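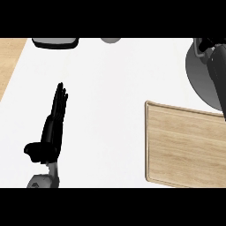
The simulated kitchen table, with the left hand held flat and the cutting board over on the right.

Well, the two-armed build at our shared workshop on the Flillcombe side of town finally has a kitchen to play in! It's all on the computer for now (the real arms are still in pieces on my bench), but I spent most of Wednesday evening grinning at it anyway.

We're calling the project Clikex, and it's been going for eight months. The idea is a pair of arms that can help out at a stove, so I've been fussing over where everything goes on the table. The board took me ages. I kept nudging it, then nudging it back.

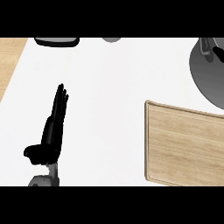
Same tabletop, with the second hand's black fingertips up by the pot handle.

Next job is the real wrists. We've put $600 aside for motors, which won't go far, and I'm already eyeing the scrap shelf. If you'd like to poke at the simulation yourself, come by the Dedport open night at 5 and bring a laptop – the workshop one is painfully slow, and I'd love to see this thing run on something newer.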